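Chapter 7
Household Work and the Measurement of Time

Learning Objectives

After studying this chapter, students should be able to define unpaid household work, explain how a time-use diary is kept and coded, and identify the main sources of error in diary data.

7.1 Work Without a Wage

Most national accounts record what is bought and sold. A meal served in a restaurant enters the accounts; the same meal cooked at home does not, apart from the price of the ingredients. Laundry follows the same rule. A commercial laundry reports its receipts and its payroll, while a household that washes its own clothing leaves only a small trace in the form of detergent, water, and electricity.

Economists call this activity unpaid household work. The usual test is the third-person criterion: an activity counts as work if another person could be paid to do it with the same result. Washing, folding, and carrying clothes meet the test. Sleeping and watching a film do not. Some activities, such as playing with a child, fall between the two, and statistical offices have settled the question in different ways.
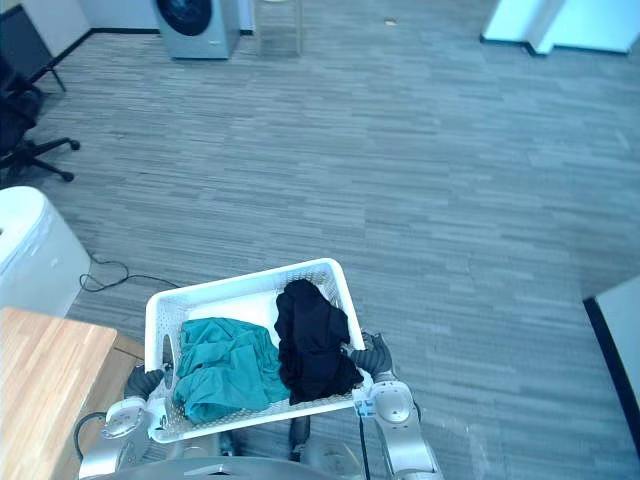
7.2 The Time-Use Diary

The standard instrument for measuring household work is the diary. Respondents divide the day into short intervals and write down, in their own words, what they were doing in each. Trained coders then assign every entry to a category.

The Sestbridge Household Study, to which this chapter returns several times, collected 2364 diaries during a single October. Of these, 1147 came from households with at least one child under school age. Each respondent kept a diary for 2 days, one in the working week and one on the weekend. Entries were coded under the Tarawneh scheme, which separates the care of clothing into washing, drying, ironing, mending, and putting away.

Fine categories have a cost. Laundry is rarely done in one sitting. A person may start a load, prepare lunch, answer the telephone, and return to the clothes later in the afternoon.

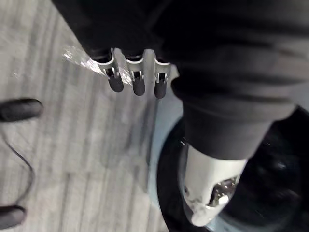
Diaries handle such broken tasks poorly. Respondents tend to record the activity that occupied most of an interval and to omit the rest. The coder, working from the written entry alone, cannot restore what was left out. For this reason many surveys add a second column in which respondents may list anything else they were doing at the same time.

7.3 Primary and Secondary Activities

An activity entered in the first column is called primary; one entered in the second is called secondary. The distinction matters a great deal for the totals. In the smaller Pristari survey, nearly 50 percent of all laundry episodes appeared only in the second column. A table based on primary activities alone would have missed them.

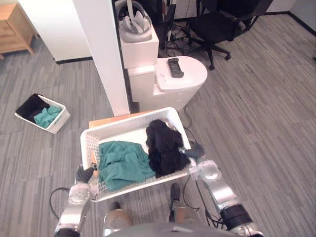

Adding the two columns together is not a complete remedy. An hour spent ironing while supervising homework would then be counted as two hours, and the respondent's day would exceed twenty-four. The Skunder adjustment, described in Section 7.5, divides each shared interval among the activities reported in it. Students should note which method a published table uses before comparing it with another.

Key Terms

Third-person criterion; time-use diary; coding scheme; primary activity; secondary activity; shared interval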